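Print this story | E-mail to a friend

The Evening Shift at Sopacua

Hafiz Yusof had packed gift hampers at Sopacua for long enough that his hands did it while the rest of him thought about supper, and when the Bistatix arm came in January he figured he'd be out by spring. Instead they gave him a stool, a screen, and the title of trainer (he never did get the hang of saying it out loud). 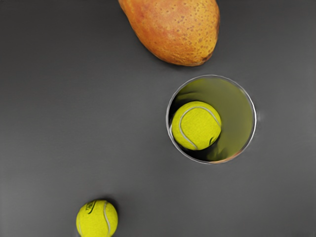
Training, as far as Hafiz could see, was mostly patience, the same kind he'd used on his nephews. You showed the arm a job and you let it try, and then you showed it again, kindly. His screen gave him the table from straight overhead, with one tennis ball already sitting in the cup and another out on the gray by itself, and a speckled pear lying up at the top, and he would find himself leaning toward the glass and murmuring, "Go on, sweetheart, the other one," as if it could hear him.

He missed the talk, though. There used to be 5 of them on the bench, and somebody always had a story going about a landlord or a wedding. Now there were 3, each with a screen, and the stories came out in bits over the tops of the monitors, and you had to wait for lunch to hear how they ended. His back felt better than it had in years, and he felt a little guilty about that.

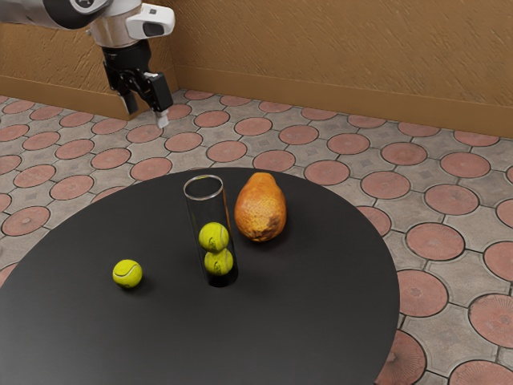
Would he go back to the bench if they asked him? He would for a week, for the company, and then his back would start writing letters to the manager.

He logged try number 1118, wished the arm a good night, and went to find his coat.

We use cookies to remember your reading preferences. Accept | Settings

Contact | © Dutarow Stories | Back to top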